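Porkano marked its seventh year in business with a dinner and dance at the Nosholm, and the company filled the hall for it. Up to 2,000 people came through the doors over the evening, counting store staff, suppliers and their families.

The chain sells kitchen and household goods and started with one store on the edge of town. It has 40 now. Employees from every one of them were invited, and several of the farther branches came in by chartered bus in the afternoon.

Doors opened at 5 p.m. with drinks in the lobby, and dinner followed at long shared tables. The theme was a night train, so place cards were printed as tickets and the servers wore conductor caps. Fiore handled the food: mushroom soup, a choice of roast chicken or baked trout, and a plum cake that ran out before the last tables were called. A tray of cheese and crackers went around to make up for it.

Priit Sproģis, the company's general manager, kept his speech short. He thanked the night crews at the warehouse and said two more stores would open after March, though he did not name the towns.

"Most of you have worked a holiday for us," he said. "Tonight you get to sit down."

Long-service awards came next. Vlasta Sokol, who runs the returns desk at the first store, received the top one and a week's paid vacation. She was also called back up later for the dance contest, which she did not win.

Music was by Ikside, a party band that played two sets with a break for the raffle. The second set was mostly requests — the floor stayed full until the lights came up at midnight.
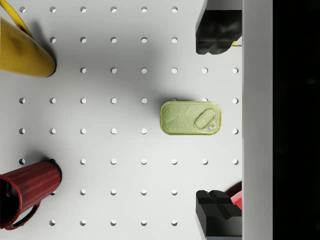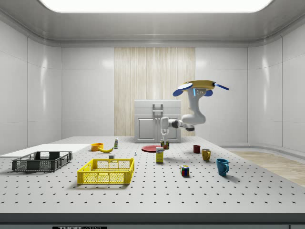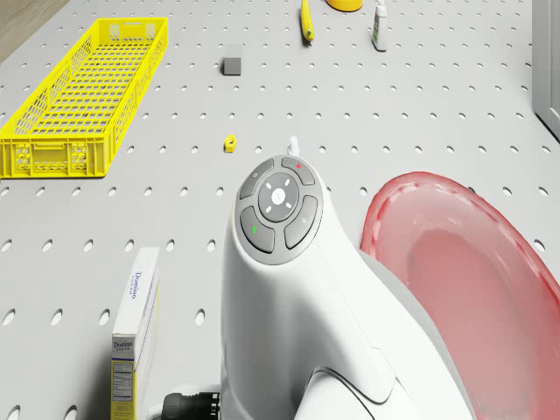

The raffle had 3 main prizes: a weekend for two at a lakeside hotel, a bicycle and a full set of cookware. Smaller prizes went out all through dinner, most of them from the company's own shelves. Mugs were the most common, in the same warm mustard yellow as the one lying on its side in the first picture, and by the end of the night there was one at nearly every place. Ticket sales went to the staff hardship fund, and the total will be posted in the break rooms once the money has been banked.

Winners who left early can pick up their prizes from their store manager. Coats and two umbrellas left behind are at the Nosholm front desk, which is open until 9 p.m.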